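We use cookies to remember your settings and to count visits. Accept all | Manage preferences

Skorkham Parish Hall Users' Group
Minutes of the meeting held on 31 Jan 2018

Present: Irja Koskela (chair), Stepan Lytvynenko, Orvokki Peltonen, Venla Räsänen (minutes).
Apologies: Impi Sjöberg.

1. Minutes of the previous meeting
Agreed as a correct record, subject to the hire total in item 4 being amended to 563.

2. Wall coverings
The printed covering with the pink awning, white picket fence and red mushrooms was considered for the children's corner. Fixing would be by batten at top and bottom, with no adhesive on the plaster. Samples in plain colours remain available from Bravard until July.
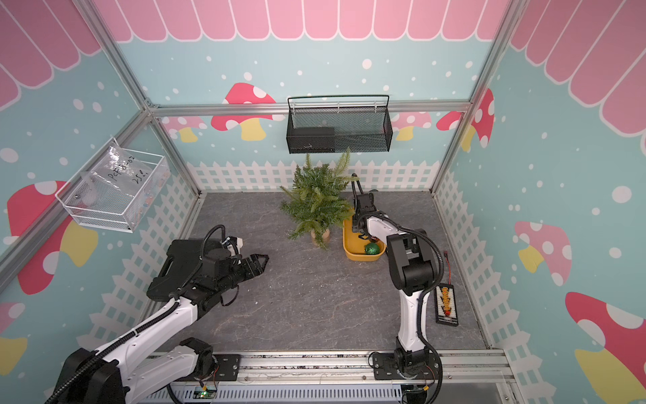

Stepan Lytvynenko asked whether any covering should be ordered before the damp on the north wall had been measured again, as the last readings were taken with the heating off. Agreed that readings be repeated at three heights with the heating on for a full day beforehand. Order deferred.
Action: SL.

3. Boiler
The Savolainen service report was received. The expansion vessel is losing pressure and the pump is noisy at its higher setting. Replacement of the vessel was quoted at £500, excluding the pump. It was noted that the pump may be moved to the lower setting in the meantime. Quotation accepted.
Action: OP to confirm in writing.

4. Finance
Balance at the bank: £3,062. Of this, £2,000 is held for the roof and may not be used for decoration. The cost of the boiler work will be met from the general account. Hire charges unchanged.

5. Children's corner
Venla Räsänen tabled the Flomska leaflet on low shelving. Shelves are to be screwed to the wall at both ends and kept clear of the radiator valve. The pale teal background was preferred to white for the walls. No decision on flooring.
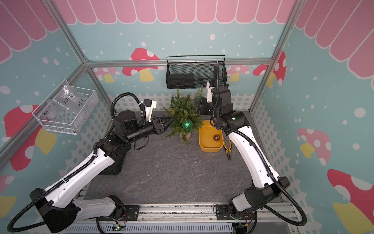 Fig. 2. Awning and fence pattern, back and side walls.

6. Any other business
The key safe code is to be changed. The side gate latch still sticks and will be eased when the hinges are next oiled.

Date of next meeting to be circulated by the chair.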